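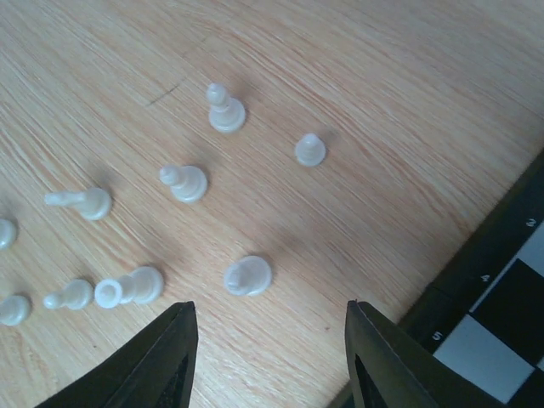
社区棋艺角从六月起换到二楼靠窗的房间，每周照常开放，报名方式不变。换房间之后最大的变化是桌子多了，可以同时安排入门班和自由对弈，两边互不打扰。入门班这一期由阿尼塔·文卡塔拉曼（Anitha Venkataraman）带，她的教法是先不摆全套棋子，第一课只讲兵。白色的塑料兵散放在浅色木桌上，黑白棋盘搁在一旁，学员先把兵的走法弄明白，再碰别的子。有几位家长问过为什么不直接下整盘，她的回答是，整盘棋对初学者来说信息太多，前两课用兵来练，后面学得反而快。

兵的规则看起来简单，问题却最多。兵只能向前走，第一步可以走一格或两格，之后每次一格；吃子时走斜前方一格。前方有子挡住就不能动，也不能直着吃。走到对方底线必须升变，可以变成后、车、象或马，不能留着当兵，也不能变成王。很多人以为只能变成已经被吃掉的棋子，其实没有这个限制，盘上同时有两个后是合规的。

“吃过路兵”是入门班问得最多的一条。对方的兵从原位一次走两格，正好停在你的兵旁边，你可以当它只走了一格，把它吃掉，你的兵落在它经过的那一格。这个机会只在紧接着的下一步有效，过了就没有了。上一期学员里有人下了好几个月的网络棋，碰到这一步还以为是程序出错。这条规则和兵能一次走两格是配套的，如果没有它，兵就可以借着两格的走法溜过对方的兵。

两人一组的练习叫“兵战”：双方只摆八个兵和王，其余棋子都收起来，谁先有兵升变成后并且不被马上吃掉，谁就赢。一局通常很快，十分钟以内可以下完，一节课能换几个对手。练下来，学员会比较自然地明白什么是通路兵，什么是叠兵，王在残局里为什么要往前走。这些词在书上看是一回事，自己丢过一个通路兵以后又是另一回事。

自由对弈这边由达米洛拉·奥孔科沃（Damilola Okonkwo）负责安排对手。来的人在门口的本子上写名字和大致水平，他按顺序配对。不会写水平的，写“刚学”或者“下过”就行。请不要自己先占好桌子再等朋友，轮到谁就是谁。用钟的对局和不用钟的对局分开坐，靠里的几张桌子留给用钟的。下完棋请把棋子摆回初始位置，少了子当场说一声，方便大家在桌子底下找一找。

关于悔棋，棋艺角一直没有统一的规定，最近意见不少。讨论以后定了一个办法：入门班可以悔，双方同意就行；自由对弈不悔，摸子走子，落子离手算数。想调整棋子位置的，先说一句“摆正”再动手。旁观的人不要支招，用手指棋盘也算支招。

新赛季的内部赛定在秋天，奖品由弗林德伍德（Flindwood）书店提供，是棋书，不发奖金。比赛分两组，学棋不满一年的单独一组，另一组不限。赛制用瑞士制，每人都能下满全部轮次，输了第一盘不用回家。报名费每人10元，用来添置棋钟和替换旧棋盘。目前棋艺角有两副棋盘边角已经翘起来，放在桌上不平，会先换掉。

有人建议添木头棋子，问过价，一副像样的要300元，暂时不考虑。塑料棋子底部加重的那种手感已经够用，摔了也不心疼，洗起来方便。家里打算买棋的，建议选王高九厘米左右、棋盘格子五厘米以上的，太小的旅行棋不适合初学者，看久了费眼睛，兵和象也容易认混。磁性棋在车上用可以，平时练习不推荐。

图书架上新到了一批书，其中有两本残局入门，一本讲王兵残局，一本讲车兵残局。王兵那本有109道题，没有难题，适合每天做一两道。借书在架子旁边的登记本上写日期和姓名，借期一个月，可以续借一次。做题请写在自己的纸上，上次还回来的书里有人用圆珠笔把答案圈了，后面的人没法做。

入门班新一期的名额是40人，分两个时段，下午一班，傍晚一班，内容相同，可以临时调换，提前打个招呼即可。年龄不限，八岁以下的孩子需要有大人陪着。不用自带棋具，带笔和本子。第三课开始学记谱，记谱用代数记法，横排是数字，直列是字母，学会以后可以把自己的对局抄下来，拿来请阿尼塔看。她每次下课后多留半个小时看谱，不用预约，按先后来。

本期消息更新于 24/8/29。下期刊登内部赛的分组和对阵时间，已经报名的人请留意，需要改组别的在名单公布之前告诉达米洛拉。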